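January 4, 2023

Bench notes, enclosure work

First day back and the junction boxes from Dorkex are finally out of their bag. The sheet that came with them says they are "suitable for small electronics of all kinds." I have read that sentence on the side of every plastic box I ever bought, and it has been true maybe half the time.

What we need is simple enough. Two boards, one box, lid on, four screws, done. The boards have to sit so the pins on the green one can be reached with the lid off, and neither board can touch the other. The plan from June had them stacked with a spacer between. I didn't like the plan in June and I don't like it now. A stack looks fine in a drawing because a drawing has no wires in it.

Measured the inside of the box twice and got two different answers. The walls taper toward the bottom, so the figure on the Dorkex sheet is for the opening and tells you very little about the floor. Whoever wrote the sheet must know this. Anyway, with the real number there is 5 mm to spare on the long side and less on the short side. I don't believe in 5 mm until the cable is in there too.

Tried foam tape as a spacer. It holds for now. I've been told by people who ought to know that it holds forever, and I've also peeled enough dead foam tape out of old Ravoven units to have my own view. Nylon standoffs would be better. We have a drawer of them, all the wrong length.

Lid screws: they cut their own thread in the plastic, so every time the lid comes off and goes back on, the holes get a bit worse. Took one box and did the lid 2 times by hand, slowly, and it was fine. That proves nothing. It needs doing many more times, on a box we are willing to ruin, and by somebody in a hurry. Start each screw by turning it backward until it drops into the old thread. Please don't use the big driver on these.

The Bhatia quote arrived. They would make a custom box for us at a minimum of 400 pieces, total 3,405 dollars before shipping. The drawing attached to the quote is of somebody else's box, so I am not taking the number very seriously. Asked for a new one. Also asked whether the price covers the cable hole, which it does not mention anywhere.

Both tables are pushed together again and I still think the seam is a bad idea for this job. Small screws will find it. The answer I get is that we need the width, and maybe we do, but then put a strip of tape down the join before the lids come off.
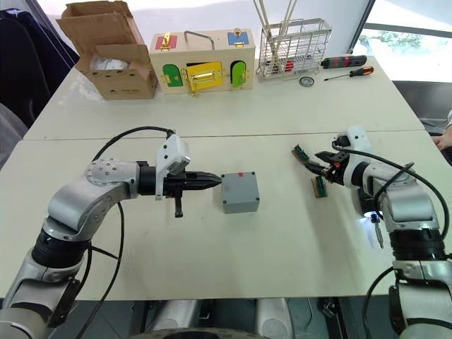
Side by side is the other layout, and I'd like it tried properly before we order any standoffs. It wastes the height of the box and probably blocks the cable, but at least you could get a finger in. If it doesn't fit, I want that written down with a measurement next to it. "Didn't look right" is what we wrote last time and it cost us the whole argument again.

Flivus want to know when they can have a closed box to look at. Told them it depends on the standoffs, which is half true. The other half is that I don't trust the lid yet.

To do:
Order standoffs, two lengths, small packs
Tape the seam
Pick one box to wreck and mark it
Chase Bhatia for a drawing of the right part
Find out what the red mark on the box is supposed to mean, the sheet doesn't say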